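Chapter 6
The Picking Cell and the People Around It

6.1 Scope of the chapter

The previous chapters treated the robot arm as a machine with a reach, a payload and a cycle time. This chapter treats it as a member of a shift. When a company puts an arm over a parts bin, the work that was done there by hand does not vanish. It is divided again, some of it going to the arm, some to a operator who watches several arms, and some to people in maintenance and planning who had little to do with the bin before.

The running case is the returns hall of Gollamier, a mail-order firm in Wasville. Before the change, returned goods came to a row of benches in mixed bins, and a sorter at each bench took out one item at a time, looked at it, and placed it on a belt. The hall ran 20 benches. Booker Gallagher, the hall supervisor, described the job to the authors as "looking with a bit of lifting added." The phrase is useful. It states the order in which the two parts of the task matter, and the order in which they are hard to automate.

6.2 What makes a mixed bin difficult

A bin that holds 400 copies of one part is a solved problem in most plants. The shape is known, the weight is known, and the gripper can be built to suit. A mixed bin offers none of this. The items differ in size, finish and stiffness, and they come to rest in any position.

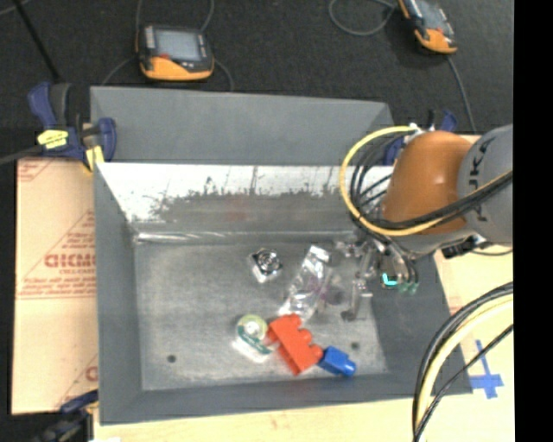
Item variety is the main source of stops in a mixed-bin cell, and stops are what decide how many people the cell needs. Each stop calls for a person, who must clear it, record it and restart the arm. Items with firm, dull surfaces cause few of them. A toy brick such as the red one gives a camera clear edges to find and gives the fingers solid sides to hold. The crinkled transparent package behind it is a harder case, with glare at one end and no fixed shape for the software to match. Bright metal on the bin wall adds reflections of its own. An experienced sorter deals with all of these without remark, and for this reason the difficulty seldom appears in a written job description – it has to be learned by watching the bench.

6.3 How the tasks were divided

Vaughn Whitfield, who planned the change at Gollamier, began with a log of stops and gave each kind of stop an owner. The result is summarized below.

Arm: single items with firm surfaces, normal placement on the belt.
Cell operator: missed grips, tangled items, soft or clear packaging.
Maintenance: worn fingertips, cable wear, loose clamps, camera checks.
Planner: bin fill level, order in which bins reach the cell.

Six of the former sorters were trained as cell operators. Their lifting fell sharply, but their attention was now spread over several bins, and they reported being more tired at the end of a shift than they had expected. Barrett Strickland, one of the six, noted that a bench sorter sets the pace and a cell operator waits for a light. The firm later shortened the time at the cells and rotated operators through inspection work.

6.4 Terms used in this chapter

Stop: any halt of the arm that requires a person.
Assist: a stop cleared without entering the guarded area.
Handover: the point at which an item passes from arm to person, or the reverse.
Residual work: tasks left to people after the arm has been assigned its share – often the least regular part of the original job.

Section 6.5 shows how to build a stop log.

Reader comments (3)

Renji Ichikawa
Residual work should be defined earlier. I needed it for 6.3.

Vinh Tô
We use this chapter with new operators. The table in 6.3 lost its lines in the online version.

R. Ferreira
Is the stop log sheet available as a separate file?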